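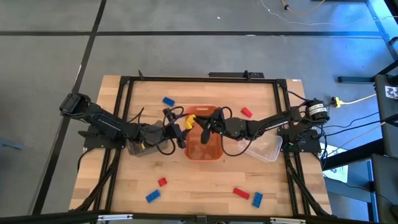
Students in the robotics club at Ternell Technical College will take their two-armed sorting project to the Nullimo Student Automation Contest in February. The club has worked on the project since spring under instructor Hjørdis Brekke. The task calls for a pair of arms to move red, blue and yellow toy bricks between the tabletop and an orange basket, with both grippers sharing the work over the basket.

The team has logged 602 practice runs so far and wants to reach 1,000 before the contest. "Getting one arm to wait for the other took us most of the fall," said team captain Yoon-hee Bae, a second-year student.

Nearly 20 schools have signed up. The club will hold an open practice on November 30, 2023, in Room 108. Admission is free.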